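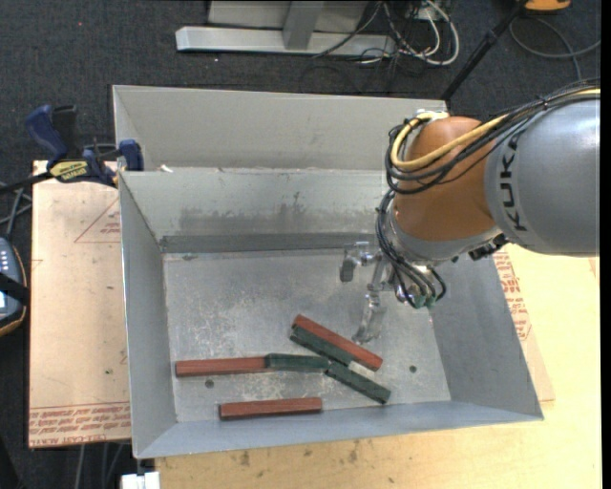 Gray metal bin with scuffed floor, on a light wooden tabletop.

Cleaning and Refinishing Metal Shop Bins

Open metal bins collect grit, oil film and fine swarf along the base of the walls. Left in place, the grit scratches whatever is stored there and holds moisture against the metal. Clean bins every 2 months in a heated shop, monthly in a damp one.

Dry cleaning
Empty the bin completely. Vacuum the corners first, then the floor, using a crevice tool. Do not use compressed air indoors. Pull a plastic scraper along each seam - a steel one will cut through paint.

Degreasing
Mix dish soap and warm water. Wipe from the top of the walls down, changing the rag when it turns gray. Dark smudges that stay after two passes are usually old oil. Treat them with mineral spirits on a clean cloth, with a window open and no flame nearby. Spread used rags flat outdoors to dry before disposal.

Drain holes
If the bin has holes in the floor, push a wooden dowel through each one from the inside. Check the underside for rust. A hole with a raised burr should be dressed with a round file, then touched up with primer.

Surface rust
Sand light rust by hand with 108 mm pads cut from 380 grit wet-or-dry paper, used wet. Stop at bright metal. Rinse, towel dry and leave the bin near a heater for an hour. Prime the same day. Bare steel left overnight in November will usually show new rust by 7 a.m.

Liners
Ribbed rubber matting is the better choice for edge tools. Drallora matting cuts cleanly with a utility knife; Tomunora is thicker and needs shears. Cut the liner slightly undersize so it lifts out without tools, and leave any drain holes open.

Storage
Keep square stock and round stock in separate bins. Lay short bars flat in a single layer if space allows. Wipe steel stock with light machine oil before putting it away - wood and painted parts go in dry.

Next: Regreasing drawer slides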